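Praktikum Robotertechnik, Begleitblatt 4
Zweiarmzelle: Einrichten, tägliche Kontrolle, Wartung der Greifer
Stand: 10. Januar 2019

Das Blatt gilt für die Zelle Grumard im Laborraum Mondum. Wer zum ersten Mal daran arbeitet, liest es vor dem Termin ganz durch. Die Sicherheitsunterweisung wird vorausgesetzt und nicht wiederholt.

1. Einschalten
Hauptschalter am Schaltschrank ein, danach den Steuerrechner starten. Die Arme bleiben gebremst, bis beide Steuerungen bereit melden. Erst dann Not-Halt entriegeln und die Bremsen einzeln lösen, links vor rechts. Während der Referenzfahrt bleibt der Tisch im Bereich beider Arme frei. Die Referenzfahrt läuft mit 50 Prozent der eingestellten Handgeschwindigkeit und darf nicht schneller gestellt werden.

2. Greifer prüfen
Die Finger werden in geöffneter Stellung geprüft. Sitz der Schrauben an den Fingerwurzeln kontrollieren, Spitzen auf Grate und Ausbrüche ansehen. Danach im Programm Bite den Leerhub fahren und den Anzeigewert notieren. Sollwert ist 298, zulässig sind Abweichungen bis 2 nach beiden Seiten. Liegt der Wert außerhalb, wird der Greifer neu genullt. Hilft das nicht, Finger paarweise tauschen, niemals einzeln.

3. Kabel am Handgelenk
Das Kabel muss in jeder Stellung einen lockeren Bogen behalten. Zum Prüfen das letzte Gelenk von Hand bis kurz vor beide Anschläge drehen. Scheuerstellen am Mantel werden ins Wartungsbuch eingetragen, auch wenn der Arm noch fehlerfrei läuft.
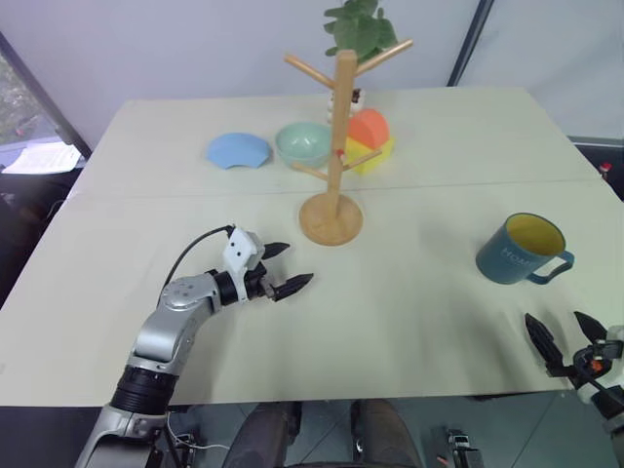
4. Probelauf mit Tasse und Tassenständer
Geübt wird das Aufhängen einer Tasse am Henkel. Der Ständer muss mit dem Fuß plan auf der Platte stehen. Wackelt er, stimmen die eingelernten Punkte nicht mehr. Die Anfahrt auf den Zapfen erfolgt schräg von oben, entlang der Zapfenachse. Beim ersten Durchgang 50 mm vor dem Zapfen anhalten und die Lage des Henkels mit dem Auge prüfen. Die Greifkraft bleibt auf Stufe 1, glasierte Keramik rutscht sonst beim Schließen weg.

Bricht der Lauf mit Kollisionsmeldung ab, nicht quittieren und weiterfahren. Erst den Greifer öffnen, den Arm im Handbetrieb zurückziehen, dann quittieren.

5. Wartungsintervalle
Schrauben nachziehen: alle 75 Betriebsstunden
Fingerführung reinigen und dünn fetten (Pavano-Fett, keine Sprühöle): monatlich
Beide Arme neu zueinander kalibrieren: nach jedem Fingertausch, sonst im Juli

Der Betriebsstundenzähler stand bei der letzten Durchsicht auf 2.035. Den aktuellen Stand vor Beginn ablesen und in den Kopf des Protokolls eintragen.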